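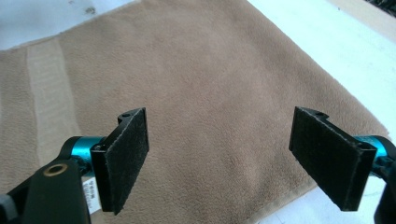 How often do the felt pads on a gripper need changing? Every 600 picks at the Tromavley workshop, or sooner if one starts peeling at a corner.

I'd have guessed never, which is why Lemlem Ejigu looks after the towel bench and I only write about it. She handed me a screwdriver within minutes of my arrival (brave woman!) and let me do a pair myself.

Off comes the finger, then the old pad, then all the glue, and the glue is the miserable part. I scraped for ages. She wants the bracket bare before the new felt goes on, pressed down hard for 5 minutes – I cheated a bit with a clamp. Lint gets lifted off with tape between changes, never a wet cloth, and fleece sheds like a spaniel in June, so there's plenty of tape in the bin.

Then you line the two fingers up by eye, nip the screws, close the grip on a strip of card and tug. If the card slides out you've got one pad skewed. Mine slid. Gadisa Tekleab, passing with his tea, told me his first pair took eight goes, and I managed it on my third, so I'm claiming that!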